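The jury in the Troreo warehouse case had been out for 3 days when Teresa Arruda stopped bringing a book to court. She sat on the bench outside with her coat on and waited for the tannoy.

Her brother had worked nights at the depot in Vudley. He was found by the loading doors one morning in August, and the police spoke to every driver who had signed in. One of them, a subcontractor for Bellerance, was charged with manslaughter the following spring.

The prosecution relied on a phone record and 460 pages of delivery notes. The defence said the notes had been filled in afterwards, by more than one hand.
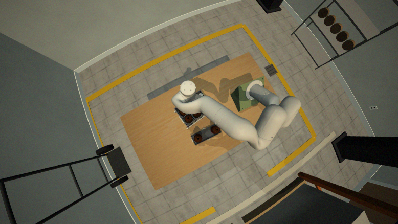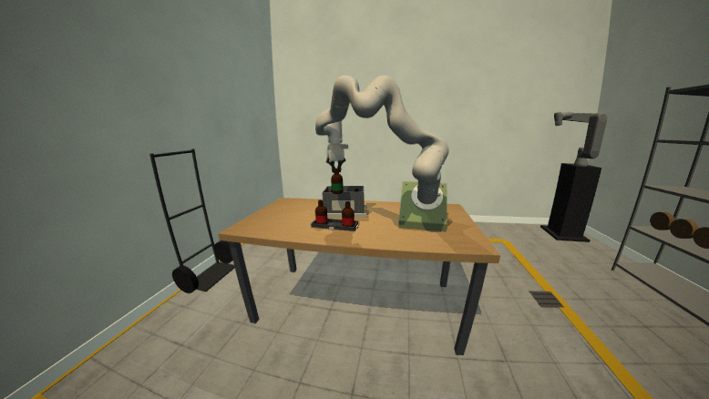
## The missing hour

Aisyah Sembiring, the solicitor who acted for the family, read the notes twice over a weekend. Sheet 1488 in the depot's own numbering gave a departure time an hour later than the gate log – and it carried the defendant's initials.

"I rang Teresa from the car park," she says. "I told her not to hope too much."

The driver told the court he had gone back for a pallet bound for Ghoneim and had seen no one. Under questioning he accepted that there had been an argument about a parking bay. He denied throwing a punch.

The verdict came just after lunch. Guilty, by a majority. He will be sentenced next month.

Arruda has kept her brother's flat on until the lease ends. She goes over after work to sort his post.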